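Cultham Building, Shared Kitchen Users' Meeting
Minutes, March meeting
Held in the second floor kitchen, then in the hallway once the dishwasher at the Bettencourt end got too loud.
Present: one person each from Kitilow, Bettencourt, Hono and the building office. Minutes taken by the building office.

1. Minutes of the last meeting
Accepted. Kitilow asked that "the towel question was resolved" be changed to "the towel question was discussed." Changed.

2. Towels and cloths
The office reported that the towel service now costs $220 a quarter, up from last time. Hono asked what the building gets for that. The office said 40 towels in rotation and a pickup every Monday. Hono said it would like to see 40 towels in one place before it believed the number. The office agreed to ask the service for a delivery slip.

Bettencourt proposed color coding again: brown or gray towels for dishes, tan or beige rags for counters and spills. Kitilow pointed out that this was tried last year and lasted until the first coffee spill, when people grabbed whatever was closest. Bettencourt said the sign was too small last time. Kitilow doubted that a bigger sign would do it. The meeting agreed to try it through the end of the quarter, with Kitilow's doubts noted.

Folding was raised. The current rule says towels are folded in thirds and left on the gray tray. Hono said a towel that gets picked up by one corner and dropped back on the tray is not folded, whatever the rule says, and asked why there is a rule. No one present remembered who wrote it. Rule kept for now, wording to be looked at.

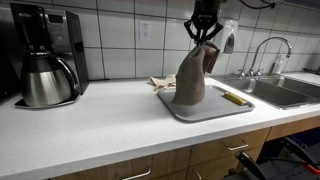 3. The tray
Bettencourt would like the tray kept for towels only. Small items keep getting left on it and then they end up in the laundry bag. The office has a box of things the towel service sent back and invited anyone missing something to come look. Hono asked if a second tray for small items would help. Kitilow said a second tray would be full in a week and then there would be a request for a third. Not agreed. Small items left on the towel tray will go in the office box at the end of the day.

4. Coffee maker
Hono priced a replacement at $79 and thinks the present machine is fine. Bettencourt says the coffee from it is lukewarm by ten. Hono says that is what happens when the carafe lid is left loose. The office will descale the machine and Bettencourt will check the temperature at 10 a.m. for one week with an actual thermometer. No purchase until there are readings. Kitilow asked that the readings be written down this time.

5. Sink and soap
The wall dispenser is being used for dishes as well as hands, and it runs out early. The office wants a separate bottle of dish soap by the sink. Kitilow asked who would refill it. The office will, for a trial period. Kitilow wanted it on record that the last trial period never had an end date. End date set: the next meeting.

Bettencourt asked for wet rags to be wrung out and hung up, not left in a pile on the counter. Agreed by all, as it was in the fall.

6. Wall tiles
Hono thinks the grout needs cleaning. The office thinks the grout is gray. Office to test a small patch behind the coffee maker and report back.

7. Other business
The cleaning rota has 8 slots and Kitilow is down for three of them. Office to redo it before Friday.

Meeting closed at 4:40 p.m. Next meeting same place, if the dishwasher is off.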